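What the Weavers Left to the Town
As Pranwood prepares to reopen its cloth hall, a small trust is asking what a market building is for

The cloth hall at Pranwood has stood at the top of Barbieri Street for longer than the town has kept proper records. Farmers sold fleece from its steps, dyers rented its cellars, and on market mornings the bell rang at six to open trade. The last bolt of locally woven cloth was sold there two generations ago. The building then served as a seed store, a polling place and, for one unhappy winter, an indoor skating rink.

In January the hall will open again as a public market and textile archive. The Pranwood Cloth Hall Trust, which holds the lease, has set aside the ground floor for 98 stalls and the upper gallery for the archive, where visitors may handle samples under supervision.

"The town has always regarded this as a working building," said Souad Bensaid, director of the trust. "Our responsibility is to return it to work. Preservation follows from use, and the accounts of the last century bear that out."

The archive owes its existence to the Cistard mill, which closed after a long decline in orders and left its pattern books to the town. The books contain 272 swatches, each with the dyer's notes in the margin. Red accounts for a large share of them. Pranwood supplied red cloth for church furnishings, theater seats and the tables of provincial courtrooms, and the color remains a matter of local pride.
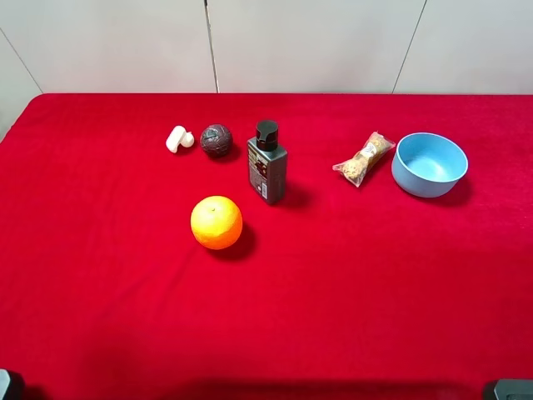 The Question of Color

Reds are difficult to keep. Older dyes made from madder root fade slowly and tend toward brown, while the early synthetic dyes that replaced them can shift within a few years if hung in a sunny window. The Cistard dyers knew this well. Their notes warn against drying red goods on the south side of the yard, and one entry, written in an impatient hand, orders an entire batch back to the vat.

Rachid Morsy, the archive's conservator, has spent two years matching the notes to the swatches. He works by north light in a former counting room and stores each pattern book flat, in the dark, between sessions.

"A dye recipe tells you what the dyer intended," Mr. Morsy said. "The cloth tells you what the customer received. We hold both, and few mill towns can say the same."

Pile fabrics present a further problem. Velvet and its cheaper relatives show every mark, and a cloth brushed in one direction may appear to be a different color when viewed from the other side of a room. Merchants learned to lay out their goods with the pile facing the buyer. Market rules at Pranwood eventually required it.

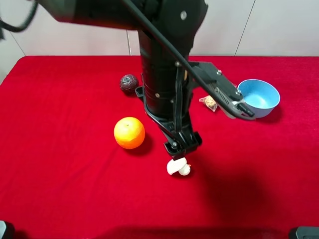

Red cloth as a table covering, with a white toy duck and a blue bowl.

The trust's plans have not met with universal approval. Stallholders at the outdoor market in Plellby, the next town down the valley, have objected that a covered hall with low rents will draw away their trade. The trust has responded by agreeing to close on Plellby's market mornings, an arrangement that revives a custom from the wool years.

Rents remain under discussion. The trust has proposed 2 rates, one for food and one for all other goods, with the lower rate reserved for traders who make what they sell. Several secondhand dealers have asked that repair be counted as making. Ms. Bensaid has said that she is inclined to agree.

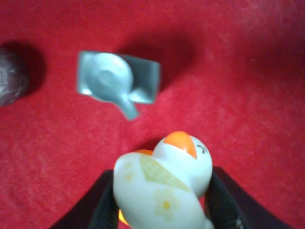 A small white duck against red fabric.

Work on the roof is complete and the cellar drains have been relaid. The bell, taken down for cleaning, will be rehung before the first stalls are assigned. It will ring at six.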